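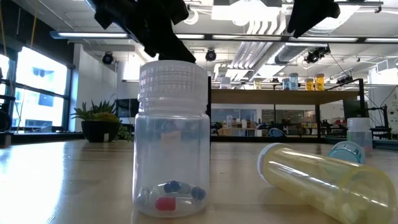 Clear bottle, ribbed cap on, five mixed pieces at the bottom. Yellow bottle on its side at right.

August, 4.10 pm. Pill bottle sorting, bench by the succulent. Vodari's sheet says their clear bottles keep colours readable in any daylight. Not convinced. The two dark blues are easy to tell from the red capsule, but the greyish softgel against the wall is poor, and glare off the tabletop doesn't help. Praderska lists the cap as good for 2,000 turns – tested by whom?

Log total stands at 116. Still want a matte mat under the lot before I believe any colour calls. Ask Parnesura for a price, and don't order until we've tried a grey tea towel.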